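3.2 Storage provision and the placing of small household items

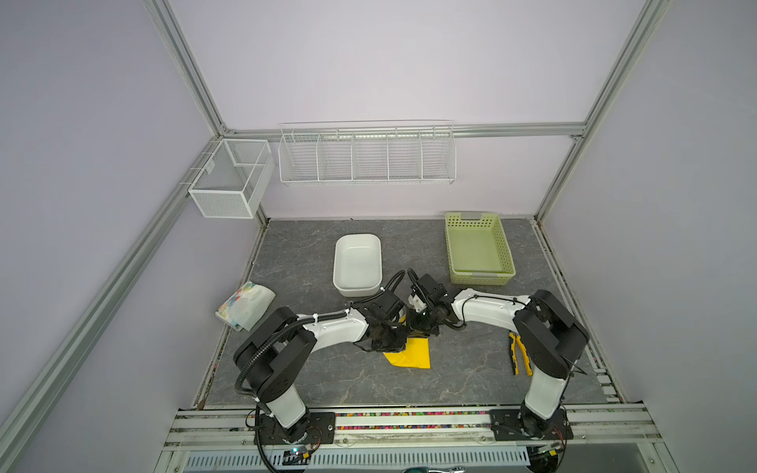

Figure 3. Work surface with wall-mounted and free-standing storage.

The second part of the study deals with small items that have no fixed home: cleaning cloths, wipes, hand tools and similar goods which are used for a short time and then left on the nearest flat surface. Earlier work on domestic tidying has mostly treated the cupboard and the drawer. Open storage has received less attention, although it is common in utility rooms, sheds and small kitchens, and although the cost of fitting it is low.

Two classes of open storage were distinguished. Wall-mounted storage comprises wire baskets and wire racks fixed above the working height. Surface storage comprises trays and baskets which stand on the worktop and can be moved. The layout in Figure 3 contains both classes. A white mesh basket with a single divider hangs on the left wall, and a long wire rack with five compartments is fixed to the back wall. A white plastic tray and a light green basket with perforated sides stand towards the rear of the surface. The items still to be put away are a yellow cloth, a packet of wipes and a pair of pliers.

The three items were chosen because they differ in how they respond to being stored. The cloth has no stable shape and takes up whatever space it is given. A folded cloth may be laid in a tray without loss of order, but in a wire compartment it tends to slump against the partition unless it is folded again to the width of the opening. The packet of wipes is soft but keeps its general outline, and can be stood on edge or laid flat. The pliers are rigid and comparatively heavy for their size, and their handles can catch in open mesh.

Following the scheme of Butkienė, a placement was scored on 4 points: whether the item was fully inside the container, whether it could be lifted out with one hand, whether it hid any other item, and whether it shared the container with an item of the same kind. Helju Butkienė's original scheme, drawn up for the Distau household survey, included a fifth point for labelling. This was left out, as none of the containers in the present study carried labels.

A total of 660 placements were scored. Divided storage gave higher scores than undivided storage for rigid items, and the difference was largest where the compartment was only slightly wider than the item. For cloths the order was reversed, and the plain tray was the better container. Packets fell between the two and showed no clear preference. Roughly a third of the low scores came from a single cause, namely a tool laid on top of a folded cloth in the same container.

Container height was not varied and its effect cannot be separated from that of the divider. This point is taken up again in Section 4.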